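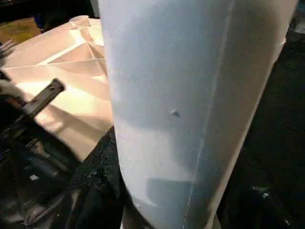 White cylinder, close up, with the lengthwise seam.

May 28, 2020

Workshop notebook, girls' leadership program, Dodurstead room

Big day for the mentoring kit! The story cards are finally in a shape I'd be happy to put in front of a group, and I want to get everything down before I forget why we changed what we changed.

Where we were: the first deck had far too many prompts of the "describe a time you showed leadership" kind. We tried them on ourselves last week over the video call and every one of us went stiff and gave a job interview answer. Teenagers would smell that a mile off. So the new deck asks about small things. Who taught you to cook something? When did you last change your mind about a friend? What do you wish an adult had asked you at twelve? The answers got longer and funnier right away, and two of us ended up telling stories we had never told each other (after years of sharing an office!).

Layout is one prompt per card, big type, nothing on the back. I had wanted a little quote on the back of each one and I'm glad I got outvoted. People kept flipping the card over to read the quote while somebody else was talking.

The deck is down to 16 cards. We could squeeze in more, but a session never gets through even half of them, and a thin deck is easier to mail. Mailing matters now that the summer sessions are going to be at home and on screen. The plan is still for each girl to get her own box before the first call in July.

Box contents as of today:
card deck
blank notebook, unlined (the lined ones made people write essays)
letter from her mentor, handwritten, one page
stamped envelope so she can write back
felt pens, the fat kind

The letter is the part I'm most excited about. The Suvarna group did this with their mentors over the winter and passed on a lot of good advice. Their mentors wrote the letters before being told anything about the girl beyond her first name, so the letter had to be about the mentor. That takes the pressure off. The girl reads it, knows one true thing about this grown woman, and can decide what she wants to say back. I wrote a trial one tonight and it took me ages. I kept sliding into advice. Third draft is the keeper: it's all about failing my driving test and the long bus ride home.

Note for whoever runs mentor training: make them write the letter in the training, on the spot, and read a paragraph out loud. Do not send it home as homework. We tried homework and got very polished letters with no person in them.

Timing for the online session. We ran the whole thing start to finish this afternoon with all of us playing the girls, cameras on. What worked:

Opening round with one card each, no passing to the next person until the speaker says "done." Sounds fussy, but it stopped the talking over each other almost completely.

Pairs in breakout rooms, then back together. Threes were bad. One person always goes quiet.

Ending on music instead of a feedback question. Loved this! Everyone stayed on a little longer and chatted.

What didn't: the drawing exercise. Holding a page up to a laptop camera is hopeless, and I spent my whole turn saying "can you see it now?" Moving it to the notebook as a between-sessions thing.

Money. Printing and postage come to $1,232 on the latest quote from Plellthorpe, which includes a few spare decks for the mentors. That fits in what Tridel gave us for the brunch we had to call off. I wrote to ask if we could move the money over to the boxes and they said yes the same day, so that's a weight off. We still owe them a short note on how it was spent. I'd like a couple of the girls to write it, if they want to.

Still open:

Do the mentors get the cards ahead of time? I say no. Let everybody meet the question together. Others want a preview for the nervous ones, and I can see that.

Spanish version of the deck. We have a rough translation, but a few of the prompts come out sounding like a school form. Needs a proper sit-down with someone who talks to teenagers every day.

A card for girls who would like to ask their mentor something back. I scribbled "Your turn, ask me anything that isn't about school" on a scrap and it got the best laugh of the afternoon, so it may go in as the last card.

Proofs are due back from the printer next week. I'm going to check every card out loud, standing up, the way the girls will hear them. Then the Tridel note, then the mentor list.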